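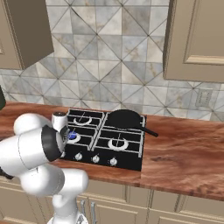

A flame is a state, and the rules should say so

At Brekside we keep a list of rules for the simulated kitchen. It had 13 rules until this month, and I am the one who must keep it tidy. Most of them are boring, and I like them for this. But rule 7 made us argue the whole Monday.

Rule 7 said: "The arm must not come near a lit burner." It sounds right. Then you look at a stove task, where the gripper hovers over the left side of the cooktop with a blue flame on the front burner, and you see the problem. The arm has to come near. The knobs are there, the pans are there. A rule which every run must break is a bad rule, and people learn to skip it.

So I wrote it again in two parts. First, the state of each burner must be written in the log before the arm enters the space above the stove. Second, the gripper may pass beside a lit burner but may not stop over it, unless the task sheet names this burner.
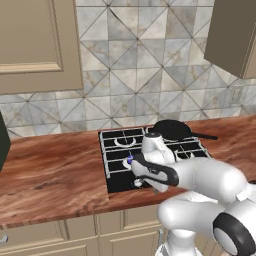

Gripper over the front-left burner, pan on the back-right one.

The second thing I wanted in the rules is the pan handle. In our kitchen the handle points to the right, over the wooden counter. Many home safety leaflets ask that handles do not stick out over the front edge, and I think a robot should follow the same habit as a person. The new line is short: check the handle direction before any movement, and write it down also when it is good.

My colleague from Tetora asked if this matters in simulation, where no one can be burned. I think yes. What we allow in simulation we will allow later in Britstead, on the real stove.

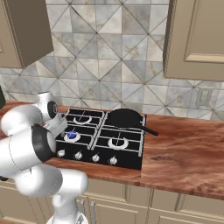

Posted by Sang-wook Yoon in Work notes

I went through 104 old logs with the new text beside me. In many of them the burner state is missing, so I cannot say if the run was good or bad. This was a little sad to read - I signed several of them.

The new version goes to Šťastný for review in September. If you have a better wording for "beside", please write to me.

Contact | © Sang-wook Yoon | Back to top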